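Brodton and Kaltham Chess League: Members' Forum
Topic: Proposed change to playing surfaces, September

League_Secretary_BK
Members are asked to comment on the proposal that clubs may use flat mats in place of rigid boards for second division matches. The Kaltham club has noted that its stock of rigid boards is now badly worn. Replies will be placed before the rules meeting. The present rule requires rigid boards in all 16 clubs.

wurkach_road
Our club supports the proposal. A mat costs less, takes up little room in a cupboard and can be carried to away matches by one person. We would ask only that the size of the squares be stated in the rule, as mats bought from different suppliers do not always suit the same pieces.
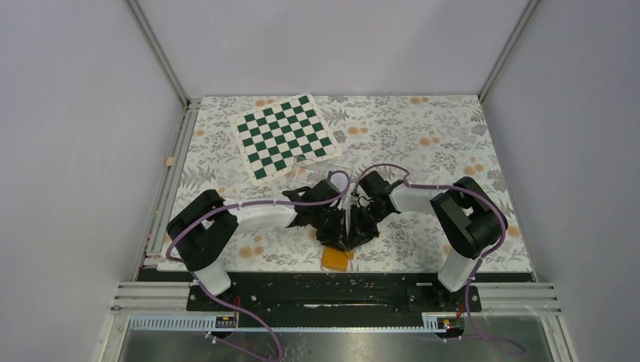

Green and cream mat on a flowered tabletop.

On colour, we would recommend dark green and cream. Players at our club find it restful during long games, and we would prefer a plain border to one printed with letters.

Aaltonen_Cup_Entrant
I must disagree with the previous member. Mats curl at the corners after a season of being rolled, and a piece standing on a raised edge is easily knocked over. The league should not lower its standard to save a small sum. I would also question the use of patterned table coverings in match play, as they distract the eye.

wurkach_road
The point about curling is accepted in part. Mats stored flat do not suffer from it. The rules are silent on table coverings, and I see no need to change that.

kaltham_div2
Would the change apply to the junior section? Our juniors share a hall and set up in 2 rooms.

League_Secretary_BK
The proposal covers the second division only. A separate request may be made for juniors. Members are reminded that rule changes take effect from the start of the following season.

Aaltonen_Cup_Entrant
Noted. I shall be voting against.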